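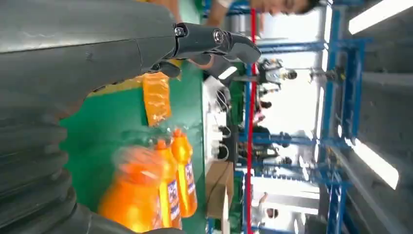

Pre-order length for book two of a cozy series

Posted by hstrobel

I'm trying to settle the pre-order period for the second Sadbridge book and would like to hear what other people have done. Book one went up with no pre-order at all. I finished it, uploaded it and told my newsletter the next morning. Book two is drafted and on its second round of edits, and my editor, Ilona Vass, thinks I should put it up now with a December release. That feels long to me. The cover is close to done. The background is a flat green, near enough the green of that table top, with the title in cream and a teapot in the lower corner. The blurb is written. What isn't done is the last third of the book, where Inspector Østergaard still accuses the wrong person for no good reason. My newsletter has 474 people on it. Book one has sold 1253 copies since it came out, nearly all ebook. Is a long pre-order worth it at that size, or should I wait until the file is final?

Hildegard Strobel
Sadbridge Mysteries, book one out now

Reply by bzein

Wait until the file is final. I put my third one up with a date I was sure I could make, then my copyeditor got sick and I spent the last two weeks fixing commas at midnight. The book was fine in the end but I would not do it again.

At 474 subscribers you are going to get most of your orders in the first couple of days after you email them, and then again on release day. The months in between were dead for me.

Reply by rhea_s

I disagree with Bilal on this. The months in between are dead if you don't do anything with them. The reason to have the listing up is so there's a link in the back of book one. Anyone who finishes book one in October has somewhere to go. Without the link they close the book and forget the name of the town.

I write series only, and I won't release a book now without the next one already listed. Even if the cover is a placeholder.

Reply by bzein

A placeholder cover looks like you don't have a book.

Reply by rhea_s

Readers don't mind. Mine was a plain blue rectangle with "Cover coming soon" on it for two months and I had one email about it, from my aunt.

Reply by lama_writes

Hildegard, what does Østergaard's problem look like? If it's a matter of planting two clues earlier you could be done in a week and this is all settled. If you have to change who did it, I would not put a date on it yet. I changed my murderer at that stage once and every alibi from chapter four on had to be redone.

Also, does your newsletter service let you tag who clicked? I'm on Tuveo and I can send a second email only to the people who opened the first one and didn't click through. That second email got me more pre-orders than the first. Mine was very short, just the first page of the book and the link.

Reply by hstrobel

Lama, the murderer stays the same. It's the bakery owner's brother-in-law. (If you were planning to read it, sorry.) The trouble is that Østergaard arrests the choir director in chapter nineteen and has nothing on her except that she was rude at the funeral. Ilona says he needs an actual piece of evidence that points to her and later turns out to mean something else. I have an idea with a library card but haven't written it.

I'm on Tuveo too. I didn't know about the second email. I'll look for it.

Rhea, the link in the back of book one is the part I hadn't thought about. The back of book one currently has only my bio and a recipe for plum cake.

Reply by rhea_s

Put the link before the recipe. People stop at recipes.

Reply by bzein

Some people go straight to the recipe. I get more mail about the recipes than the plots. 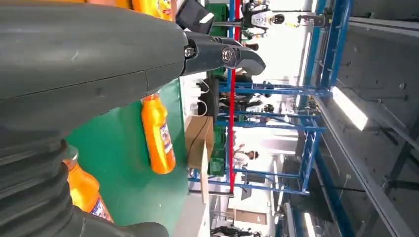 7 min read

Reply by ilonavass

Editor here. Hildegard told me she had started a thread and that I could answer for myself.

I suggested December because of what is left to do, and I think the amount left is smaller than it sounds from her post. I've read the whole draft. The first two thirds need a light line edit. The last third needs one new scene, the library card one, and changes to four or five conversations after it. She writes quickly when she has a plan. If I have the revised chapters by the end of September, I can return them in October and a proofreader can have them in November.

I don't agree with Bilal that the file has to be final first, but I do think the author should be able to say what is left and list it on one page. When I ask clients for that page, some of them can't write it. Those are the ones I tell to wait.

On the cake: it should go after the link.

Ilona Vass

Reply by lama_writes

That's a sensible test. I could have filled six pages the time I changed my murderer.

One more thing on the back of book one. If you have a bonus chapter or short story, offer it there for signing up. Mine is over 3000 words and it took me an afternoon. It's the detective's first day in the village, before the first book. I format it in Grelar with the same settings as the novels so it looks like it belongs.

Reply by bzein

Do you find those people buy anything? I ran one for a year and ended up with a lot of subscribers who only wanted free things. I took them all off in the end.

Reply by lama_writes

If they found it in the back of a book they paid for, yes. When I gave it away in a group promotion with other authors, no, same as you.

Reply by bzein

OK, mine was all group promotions. That could be it.

I'd still wait on the pre-order, for the record. One page of things left to do is still a page.

Reply by hstrobel

I wrote the page this morning. It came to eleven items, and the library card is four of them. I'm going to write that scene first and decide about the listing after Ilona has seen it. In the meantime I've moved the plum cake and added the newsletter link above it.

Does anyone know if changing the back pages of an ebook sends it through review again? I'd rather not have book one disappear for a few days while people are still finding it.

Reply by rhea_s

Mine stayed on sale the whole time. The old version is what people get until the new one goes through. Check your table of contents afterward, though, Grelar dropped one of my chapter titles once when I re-exported.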